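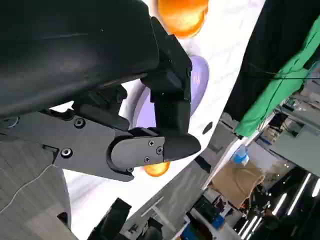 Chapter 2
Clay, Heat and Glaze: How Pottery is Made

Pick up the nearest mug and turn it over. On the base you will probably find a small rough ring with no shine to it at all. Potters call it the foot ring, and it is a lovely place to start, as it shows you the bare fired clay with nothing on top. Run a finger over it, then over the side of the mug. You have just felt the two materials this chapter is about – the body and the glaze.

Clay begins as rock. Rain, frost and weak acids in the soil break down minerals called feldspars over a very long time, and what they leave behind is a mass of tiny flat crystals. Wet them and they slide over one another like playing cards, so a lump of clay can be pushed into a new shape and will stay there. Dry them and the sliding stops. Add enough heat and something far more exciting happens: the crystals break down, new ones grow, and part of the clay melts into a kind of glass that glues the rest together. You can't turn it back into mud after that, however long you soak it!

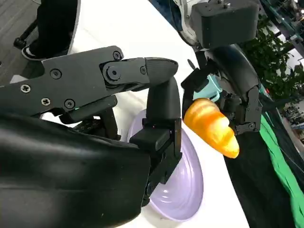
Glaze is a glass too, made to melt on the surface of the pot. It has to shrink at nearly the same rate as the clay beneath it as the kiln cools. If it shrinks too much, it is stretched tight and cracks into a fine net of lines, known as crazing. If it shrinks too little, it can flake away at the rims.

Colour comes from small amounts of metal oxides. Cobalt gives blue, copper can give green or red depending on how much air is in the kiln, and iron can give almost anything from honey to black. At the Stallura pottery, which we shall visit in Section 2, Hường Giáp keeps 51 test tiles from a single iron glaze, and it is hard to believe they share a recipe.

Before you read on, find two pieces of pottery at home, one thick and one thin. Tap each gently with a fingernail and write down what you hear. Sơn Từ's class at Larnness did this with flowerpots and teacups, and their notes are printed on page 31. Keep yours safe – you will need them for the work on porosity.

Print this page
E-mail this page

Related items
Digging and cleaning clay
Inside the Javmont kiln
Why crazing happens
The Phùng glaze notebooks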